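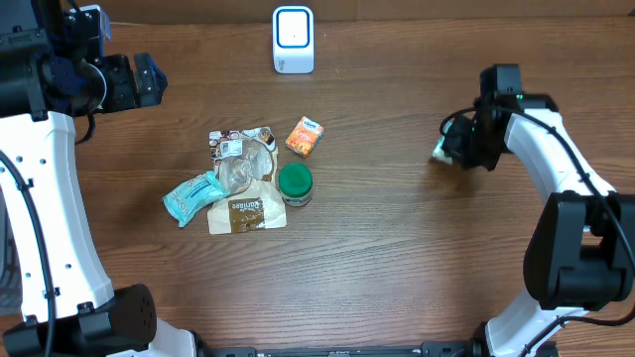

Staff Forum > Operations > Sorting and Packing
Topic: Two-arm station at Fluvmont, revised duties for mixed-goods staff

Viola Pellegrini (Operations, Fluvmont)
Posted Aug 23, 2024
Colleagues are asked to note that the two-arm station will remain in use for mixed small goods. The April guidance is withdrawn. Staff at the station will load the table, clear refused items and sign the shift record. They will no longer pick by hand during a run. Grades and hours are unaffected. Comments are invited in this thread before the duties are confirmed.

packing_rep_31
I thank Ms Pellegrini for the notice. Several members have asked me to record that "load the table" understates the work. Items have to be spread so that the arms can reach them, and soft packs must not lie underneath boxes. A person doing this for a full shift is making judgements throughout. The duty should be described accordingly, and the training time stated.

Drinder_nights
I cannot agree that the work has become harder. On the old bench I handled every item myself and my wrists suffered for it. I would ask that the station be extended to nights without further delay.

packing_rep_31
With respect, I did not say harder. I said that it is described too narrowly. A colleague who is graded as a loader will be paid as a loader at the next review.

M. line lead, Mateos site
We have the same station at Mateos. Our difficulty is with film-wrapped goods. Cartons give little trouble. Pocket tissues, sweets and pouches are squeezed by the fingers, and someone must then decide whether the pack is fit to send. Our written instruction does not say who decides. I attach a picture of a pack in the grip, taken at Fluvmont. 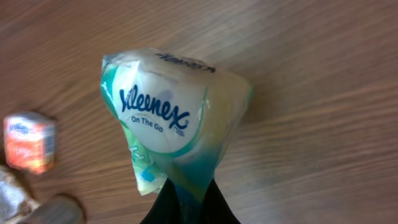
Kleenex pocket tissues held at the lower end; note the creasing of the film.

Drinder_nights
That pack would be accepted by any customer. Film creases when people pick it up as well.

M. line lead, Mateos site
Possibly so. My question concerns who signs for it. At present the name on the record is that of the member of staff, who has not touched the item.

returns_desk_8
Returns would support a written standard. We receive packs with creased film and have no means of telling whether the cause was the station, the courier or the shop. Please could the shift record show which items went through the arms?

Viola Pellegrini (Operations, Fluvmont)
I am grateful for these replies. On signatures, I accept the point. The record will be amended so that staff sign for loading and for items they have inspected, and for nothing else. The request from Returns will be passed to Brisex, who maintain the record system. On grading, I am not able to give an undertaking here. The matter belongs to the pay review.

packing_rep_31
The first part is welcome. On the second, members will wish the objection to stand, and I ask that it be noted with the revised duties.

Drinder_nights
And nights?

Viola Pellegrini (Operations, Fluvmont)
Not decided. Night staff will be consulted separately.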